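The Tabletop Bin Wants Your Respect

By Darius Pop
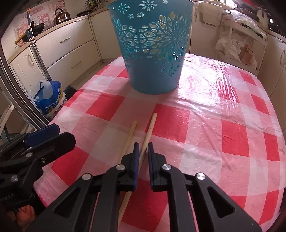 Every few years somebody in the housewares trade decides we have been eating wrong, and this October it is the scrap bin's turn. Put one on the dinner table, the argument goes, and cleanup takes care of itself. Bones, napkins, orange peel, all gone before anyone stands up.

I have my doubts. A turquoise plastic basket with flowers and stars punched through it is a cheerful thing, and against a red, pink and white checked cloth it nearly passes for decoration. It is still a waste basket. Pierced sides are fine for paper. I would think twice about fish bones.

Lesta, a housewares shop in Nillville, sells a basket like it for 12 dollars and says it moved 4,000 last year. Cirkon wants 18 for one with a lid, and a lid at dinner means somebody is always lifting it.

The plastic cloth I'll defend. It wrinkles, it shines under any light, and it wipes clean in one pass. Chopsticks can go straight down on it without a rest -- my aunt would object, but she owns linen.

As for the basket, I tried mine at the table for a month. It lives under the sink now.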